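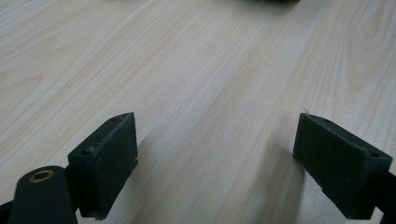
Handheld gripper demos: how much variety is enough?

bakilana_bench
Started: January 12, 2023

I just passed 300 demos and I'm having way too much fun with this! Everything so far is on the same wood tabletop, jaws open at the start, then reach, grab, set down. My plan is to get to 400 on this table before I change anything. Good idea or not?

zutano57
Looks great, and I love those green fingers! But I'd stop on that table today. All that streaky grain is in view every time, and your policy could end up leaning on it. Throw a bedsheet over it, move to the kitchen, anything.

clarenkid
Not so sure. I mixed surfaces early on and couldn't tell whether my bad grasps came from the background or from me being sloppy. Get one table working first, then spread out.

zutano57
Fair, but then you're recording the whole lot twice. Even a plain cloth for every other batch would help.

Prodromos Fragkou
I'm with clarenkid on the table and with zutano57 on the starts. Keep the wood, but begin each demo from a different height and angle. I did 57 that way in Tollville over a weekend and the reaches got so much smoother!

bakilana_bench
Ooh, okay. My starts are all pretty much the same, so that's the first thing to fix. Do you throw out the fumbled grabs?

clarenkid
Always.

zutano57
Never! Keep the ones where you recover. Those are gold.

bakilana_bench
Ha, I'll train it both ways and post the results here.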